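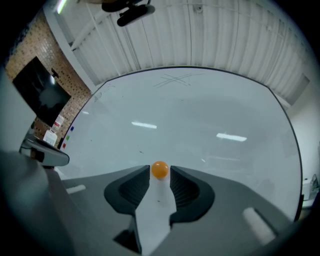 Skaster Open Day -- Photo Gallery

The Skaster workshop in Fekport opened its doors to the public on a Wednesday in June. Visitors came in small groups from 10 a.m. until late afternoon, and the sign-in sheet had 196 names on it when we closed. Most were from the neighborhood. A bus also came over from Hilau with two high school classes and their teachers.

The day had three stops. The first was the hand-held gripper demonstration, where our staff pick up and pass small objects the way we do when we record training sessions. The second was the Ruangrit arm, which sorted parts into trays behind a rope. The third was a table of older hardware that people were free to handle and take apart.

Photos from the gripper stop are on this page. The pictures can be used by schools and local papers at no charge, with credit to Skaster.

The gripper demonstration

Each group got a talk of five minutes or so and then watched a short run. The task was the same all day: pick up a small ball, move it, set it down, and do it again from a different spot. It is slow to watch at first. A single session in a normal week has roughly 500 pickups in it, and we told people that so they would understand why the operator doesn't rush.

The ball is a good object to show because it rolls. A block will sit still while you line up on it, but a ball moves if one finger touches before the other. Several visitors asked to try and we let them, one at a time, with a staff member standing next to them. Children did as well as the adults, and some did better. The usual mistake was squeezing before the fingers were low enough, so the ball popped out and went across the floor. We kept spares in a coffee can by the door.
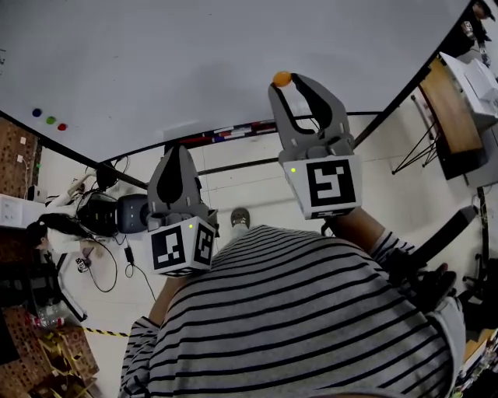
FEKPORT, June -- Both grippers in use during the ball task, with the orange ball between the fingertips of the one on the right. The black-and-white markers are on the white housings at the base of the grippers.

The markers got more questions than anything else at this stop. They are printed patterns that software can find in a video picture and use to work out where a tool is and which way it is turned. Keeping them clean and flat matters. A thumbprint is usually fine, but a peeling corner can spoil a whole session, and we replace them when they start to lift.

People also asked why a person is doing the work when the subject is robots. The short answer we gave is that the recordings come first. A person does the task many times with the same kind of fingers a robot would use, and the robot's software is trained on those recordings later. How well that carries over depends on the task. Balls and blocks go well for us. Cloth is still hard, and we said so.

Other questions from the day

Does it hurt your hands? After a long session, yes, a little. Operators switch off every 80 minutes and do something else for a while.

Can it pick up an egg? We have done it. We have also broken eggs. There were no eggs at the open day.

What happens to the old hardware? Some of it goes on the third table for events like this. The rest is used for parts.

Is the Ruangrit arm for sale? No. We use it here, and it will stay here.

Do you take interns? Two each summer, from the colleges around Fekport and Hilau. This summer's places are filled. Applications for next year open in the fall, and the form will be on the jobs page.

Notes for next time

The Ruangrit stop backed up before lunch. The line ran out the side door for a while, and one of the Hilau classes had to cut that part short to catch the bus. We have offered the school a second visit. Next year we will run that stop on timed tickets -- the other two can stay walk-in.

Parking in the front lot was full by 11. The gravel lot behind the building is open to visitors, but the sign for it was too small and most people drove past.

A gray child's jacket and a pair of reading glasses were left on the hardware table. Both are at the front desk, which is staffed from 9 a.m. to 4 p.m. on working days.

Teachers who want larger copies of the pictures, or the two-page handout on the ball task, can ask through the contact form. Please put "open day" in the subject line.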